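Garment handling (automated)

From the Drandbridge Workplace Wiki. Last edited 2 May 2022.

Garment handling is the picking up, sorting, turning and folding of clothes by machine. I've kept this page since November, and I work in the trade myself, so you'll get a fair bit of my own laundry floor in it. Fix whatever I've got wrong.

Background

Commercial laundries were automated from the flat end first. Sheets, towels and tablecloths are rectangles, and a rectangle will go through a feeder and a folder all day without much fuss. Clothes stayed with people. A shirt arrives inside out, a pair of trackies arrives knotted around somebody else's sock, and every one has to be found by an edge, shaken and laid out before anything clever can happen to it. At the Zurnthorpe plant, where I started, we called this "finding the top". It was most of the job and it never appeared in the job description.

How it is done

The usual method is pinch and lift. Two fingers close on a fold, the arm raises it, and the hanging cloth is looked at again to work out what has been caught. If it's a hem or a shoulder, good. If it's the middle of a sleeve, the arm puts it down and tries elsewhere. The Trusanano cell we use gets up to 8 tries before it calls one of us over, and on thick hoodies it often needs them.

Soft surroundings make it harder. A steel bench is flat and stays put, but home service work (the newer side of the business - tidying and folding at the customer's place) means clothes on beds, armchairs and sofas, where the cushion is as floppy as the thing lying on it.

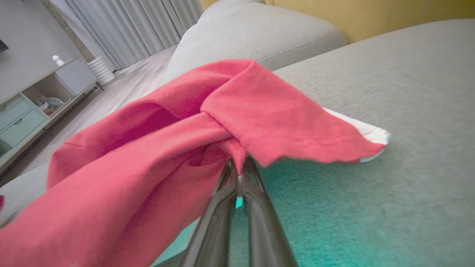 Colour helps a lot. A bright top on a plain grey seat is easy to separate from what's under it, and white on white is still a pain. Stitching is useful too, because a line of it usually runs beside an edge, and an edge is what you want to get hold of.

Effects on staff

Our crew was six before the cell came in and it's six now, though the day has a different shape. I used to stand at one table for the whole shift. These days I'm on my feet between the cell, the mending bench and the phone, and my wrists are better for it. My patience is probably worse! Waiting for an arm to have a third go at a singlet you could have folded in your sleep is its own kind of tiring.

New starters learn differently as well. They used to pick up folding by doing 100 shirts next to someone quick. Now they learn the reject bin first, so they mostly meet the awkward stuff, and a couple have told me they'd like more time on ordinary shirts. I think they're right. We've set aside 60 minutes a week for hand folding and I'd happily double it.

Pay is the sore point. Minding a cell is graded below pressing on our site, even though you need to know pressing to judge what comes out of it.

Terms

Ozoliņš fold: local name for a fold in thirds with the sleeves tucked behind.
Regrasp: letting go and pinching again somewhere better.
Finding the top: see Background.

See also: Flatwork feeders; Mending bench; Shift rotation at Zurnthorpe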